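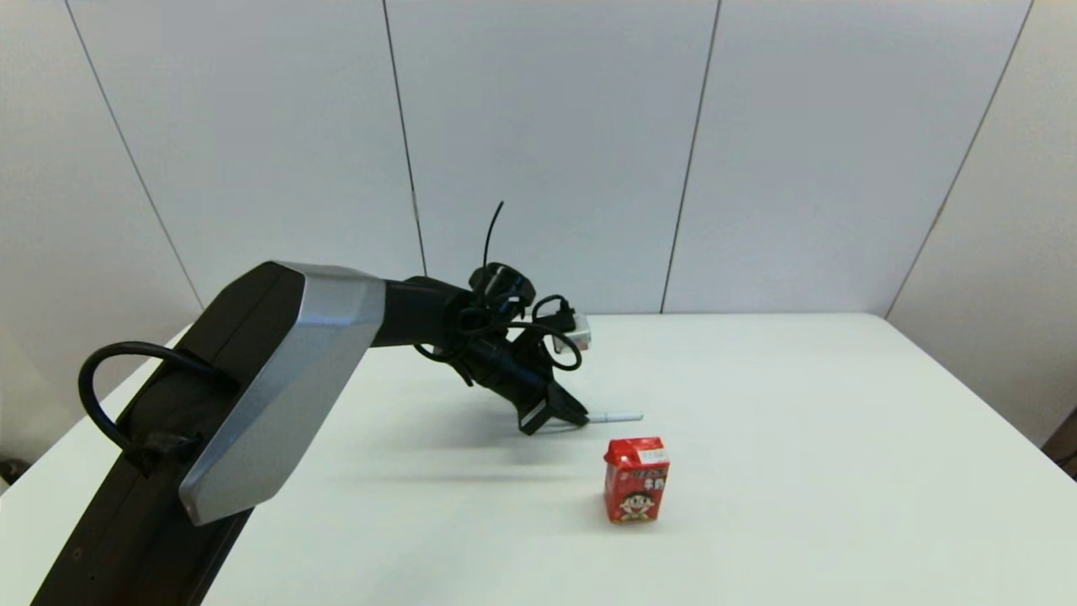
Our question for the spring project was a simple one: why do so many people leave the Gringate library before they have finished their work? We handed out 59 short surveys over 4 weeks in January and early February, and we were so pleased that people took the time to fill them in – a few even wrote on the back!

Noise came up less than we had expected. The most common complaint, given by 20 people, was the chairs on the upper floor, followed by the early closing of the snack counter. We would love to repeat the survey during finals, when the building is open until midnight.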